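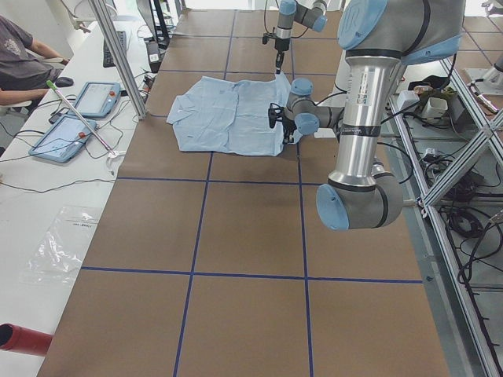 I have been buying shirts from Candeo for years and I iron almost none of them, so when they came out with the Utunness (their "wear it straight from the basket" button-up) I was first in line. I got the light blue, and if you want to know how it behaves when nobody has fussed over it, look at it laid out flat on the brown paper there. Wrinkles, yes! Not the sharp, angry kind you get with stiff cotton, but plenty of them, and if you were hoping to pull it out of a heap and walk into a wedding, please don't. For a normal day at work, though, I've been pretty happy, and I've now had it long enough to have opinions.

First, the fit. I ordered my usual size and it was a little roomy through the middle, which I like, and a touch long in the sleeve, which I don't. My friend Noemi has the same shirt and says her sleeves are perfect, so maybe it's my arms. The size chart on the Candeo site runs by chest measurement only, and I wish they'd add the sleeve length. I wrote and asked. Liliana Caputo from their customer desk got back to me the next morning with the number and was very sweet about it.

The fabric is soft right out of the package, no scratchy stage at all. I've washed mine 11 times (I kept a tally on the side of the dryer, don't judge me) and it's a bit softer now and hasn't faded that I can tell. The collar is the best part. My old Grasso shirts all had collars that curled up at the points after a month or two, and this one still sits down when I tell it to.

Folding is where I got grumpy. The cloth is slippery enough that the sleeves won't stay where you put them. I fold one across, reach for the other, and the first one has slid halfway back. What works for me is buttoning the top button and every other one below it, then laying it face down and smoothing from the collar to the hem with the side of my hand before I touch the sleeves. It takes me about 8 minutes to get through a week of shirts that way, and they come out looking decent in the drawer. If you're a hanger person you can skip all of this and you'll probably like the shirt more than I do!

Drying: take it out while it's still a little damp and give it a good shake. I forgot a load overnight in December and the creases were so set in that I had to wash the whole thing again. The label says low heat and I'd listen to it.

Price was 121 with shipping, which made me gulp. I'd call that too much for one shirt, even one I reach for this often, and the Elgate one my brother wears costs a lot less and looks nearly the same from across a room. The Elgate collar is flimsier, but he doesn't care about collars.

Would I buy another? In a sale, yes, and I'd go for white next time. Four stars, with one off for the price and the slidey sleeves. If anyone has the short-sleeved version, let me know in the comments whether it runs long too.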